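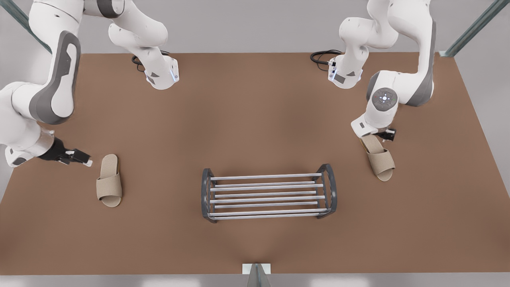
Two-arm slipper task in simulation: left gripper on a heel, right gripper still free.

Reading time: 4 minutes

Which gripper fingers for soft shoes on a rod rack, and is the wrist camera worth keeping?

SkatenBench

Hello everyone, long-time reader, and this is my first real post, so please bear with me if I ramble a little. I have a two-arm setup in simulation and the job is to pick up a pair of open-toe slippers and put them on a low metal rack. Both arms carry the same black two-finger gripper. I have been trying two finger sets on them, the Ulell pads (short, stiff, rounded tips) and the Jimix ones (longer and a good bit softer), and I can't make up my mind!

With the Ulell pads I do better when I pinch the heel end of the sole from above. With the Jimix set I can go for the strap, but then the slipper swings while the arm is traveling and comes down on the rack at some silly angle. My count so far is 2771 tries with the first set, and 1165 of those ended with the slipper staying on the rack after the fingers opened. I only have 200 tries on the Jimix pads, so I don't want to read too much into those yet.

The other half of my trouble is the cameras. I have one overhead view of the whole table and one view from each wrist. My controller is a plain Xolalpa build with the stock settings, and it slows down badly when all three views are turned on.

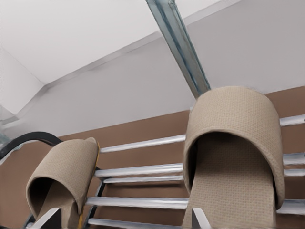

I would love to drop one view to get some speed back, but I'm nervous about losing the angle of the slipper against the rods, which matters a great deal in those last few inches. Has anyone compared overhead only against overhead plus wrists? And would you stay with stiff pads for something this floppy? Thank you kindly for reading all of this.

TwoArmsAndTea

Welcome, and what a nice project to start with! I spent most of April on nearly the same thing (cloth shoes, wire shelf), so let me tell you what I found, and please take it as one person's experience.

I would stay with the stiff pads. Soft fingers felt friendlier to me at first, and they do forgive a sloppy approach, but a shoe hangs from them like a wet towel and you never quite know where the toe is pointing. With a stiff pinch on the heel, the sole keeps more or less the angle you gave it. Close the fingers slowly, lift an inch or two, wait a moment for the swing to die down, and only then start moving across.

For the cameras, keep the overhead view on the whole time and switch the wrist views on only when you are close to the rack. I log a run at 2709 steps, and the wrist views earn their keep in just the last stretch of that. Overhead, the rods of a rack look stacked nearly on top of each other, and judging height from that is a guess at best.
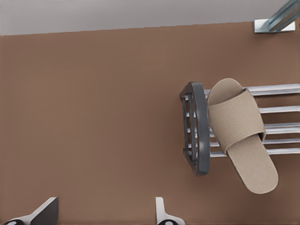

Look at how much bare table a wrist view gives you, too. If your slipper and rack are both off to one side, the rest of the picture is costing you time and telling you very little. I crop mine to the half I care about and then shrink it, and my controller was much happier the same evening. Do keep the fingertips in the crop if you can. Mine got worse at lining up when I trimmed them away, and it took me two days of blaming the pads before I put them back.

One more small thing, if you do go on with the Jimix set: give it as many tries as the other one before you choose, and shuffle the starting spots the same way for both. I once threw out a perfectly good set of fingers over an unlucky batch.

rodandrail

Stiff pads. Also check your friction numbers before you buy or model anything else, the default was way too slippery for me. Can't help with the cameras, I only ever used one.

SkatenBench

Thank you both so much! I'll try the crop first, as it's the easiest, and then run the Jimix pads properly with a slower close. The friction number had not crossed my mind at all. I'll come back and post the counts when I have them.

Contact us | Copyright, all posts belong to their authors | Back to top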